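作業台の道具の渡し方と置き方（ロボットの練習から分かったこと）
Trorar 作業室のメモ　2018-09-25

日本語は私の母語ではありませんので、分かりにくい文があるかもしれません。その場合は、ページの下の欄から知らせてください。

前回は引き出しの整理について書きました。今回は、作業台の上で物を置いたり、人に渡したりするときの工夫です。内容の多くは、Trorar というプロジェクトの練習記録から取りました。Trorar では、人がロボットアームを遠くから動かして物をつかみ、その動きと手首の小さいカメラの映像を一緒に記録します。あとで計算機がその記録から動きを学びます。7月から記録した回数は約800回で、そのうち失敗した回を全部見直して、原因ごとに分けました。

失敗の原因でいちばん多かったのは、つかむ力でも速さでもなく、物の置き方でした。台の上を少し直してから同じ作業をすると、失敗が減りました。人間の台所や工作の机でも同じことが役に立つと思いますので、順番に書きます。

透明な容器について
透明なプラスチックの容器は、カメラには縁が見えにくいです。後ろにある物の色が、そのまま容器の中の物のように見えます。人間も、夕方の台所で同じ間違いをします。私は容器の縁に幅の細い色テープを一周貼りました。洗うとはがれますから、食品に使う容器の場合は、テープを貼らないで、色のある布の上に置くほうが楽です。

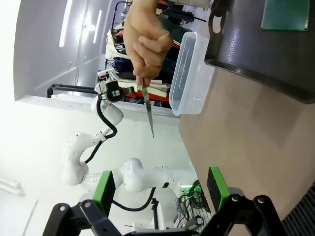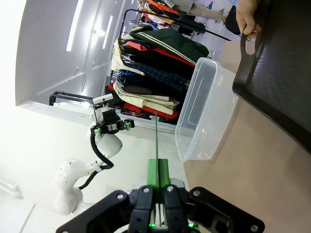 トレーについて
持ち手の穴があるトレーは、穴を自分のほうに向けて置きます。反対に向いていると、持つ前に一度回さなければなりません。小さいことですが、ロボットの記録では、この「回す」動作の途中で上の物がすべることが多かったです。つやのある黒いトレーは天井の照明を反射します。反射が強いときは、マットを一枚敷いてください。照明の位置を変えるより簡単です。マットはトレーより小さく切って、縁に乗らないようにします。縁に乗ると、物を置いたときに傾きます。

刃物と先のとがった道具について
人に渡すときは、手から手へ渡さず、一度台に置くことを勧めます。置く人は手を完全に離してから「どうぞ」と言い、取る人はそのあとで手を出します。Trorar の手順も同じにしました。以前は人の手から直接アームに渡す方法も試しましたが、どちらが先に離すかという時間の問題が難しくて、記録がそろいませんでした。台に置く方法は2秒ほど長くかかりますが、失敗の理由が調べやすくなりました。
置くときは、先を人のいない方向に向けます。細い道具は平らな台の上で転がりますので、浅い溝のある板か、たたんだ布巾を使います。

背景の服や布について
作業台の後ろに洗濯物や服のラックがある家は多いでしょう。色の多い布が重なっていると、カメラの画像では手前の道具の形が背景に混ざります。最初、私たちは白い布で全部を隠しました。しかし、そのように記録したデータで学んだアームは、布を外したとたんに下手になりました。それで、背景はそのまま残して、服の順番を9回変えながら記録する方法にしました。結果はこちらのほうが安定しています。
家庭では背景を変える必要はありません。赤い柄のはさみを赤いセーターの前に置かない、というくらいで十分です。

コードについて
動く物についているコードは、面ファスナーの帯で本体に留めます。関節のところは、いちばん大きく曲げた状態で長さを決めてから留めてください。伸ばした状態で決めると、曲げたときに引っ張られる場合があります。ミシンの横の電気スタンドや、首が曲がる卓上ライトでも方法は同じです。帯は12センチくらいに切ると、細いコードにも太いコードにも使えます。

台の片付けの順番
練習の前に、私は次の順番で台を準備しています。
1. 台の上の物を全部下ろして、乾いた布でふく。
2. 大きい物（容器、トレー）を先に置く。
3. 置いた場所の角に、小さい印のテープを貼る。
4. とがった道具は最後に出す。片付けるときは最初にしまう。

3の印は、はがしやすい紙のテープがよいです。ビニールのテープは、夏にのりが台に残りました。残ったのりは、食用油を少しつけて10分ほど待つと、やわらかくなって取れます。塗装した台では、先に目立たないところで試してください。

容器の縁のテープは、まだ色を決めていません。青と黄色を試していて、暗い部屋では黄色のほうが見やすいようです。次回は、ふたの開け閉めの記録について書く予定です。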